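Minutes, Flurkholm Community Garden planning meeting, February 6, 2018

**Present:** Mieczysław Tokarz (chair), Ciarán Ní Bhriain (notes), nine plot holders

**1. Seed order**

The Lagman catalog came and we love it! Budget is $361, and Mieczysław read out the bean page twice by request. Agreed: 100 onion sets, 100 garlic bulbs, and the purple carrots (finally). Ciarán will send the order this week.

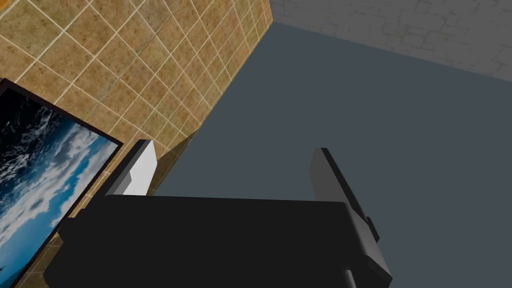 **2. Paths and beds**

The main path gets done first, then the herb beds, and everyone was very keen to start digging. We talked for a good while about stone for the path. Ciarán likes a dark slate gray, the same sort of shade as the surface under the black gripper, and most hands went up for it. Mieczysław would still like brick by the gate. We'll get prices for both, and the Baria yard has offered to let us come and look at their offcuts.

**3. Water**

The new rain tank holds 1625 liters, so no more hauling cans from the street in May! Hose rota to be pinned up in the shed.

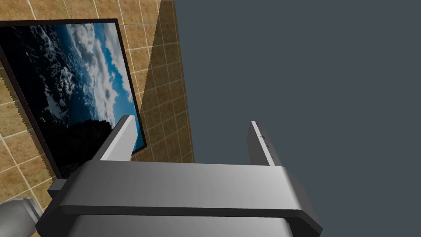 **4. Tool shed**

Simomero Hardware is giving us a discount on paint, which is wonderful news. Walls will be green, same as last time. For the door frame we went back and forth between cream and gray, and settled on a light silver-gray like the left part of the gripper's crossbar, with a darker charcoal rim around it as on that same bar. Two plot holders offered to sand the door beforehand.

**5. Any other business**

- Compost bin lid is missing again. Please check your plots.
- Soup afterward was leek and potato. Recipe to go out with these minutes.

Next meeting: same room, after the seeds arrive.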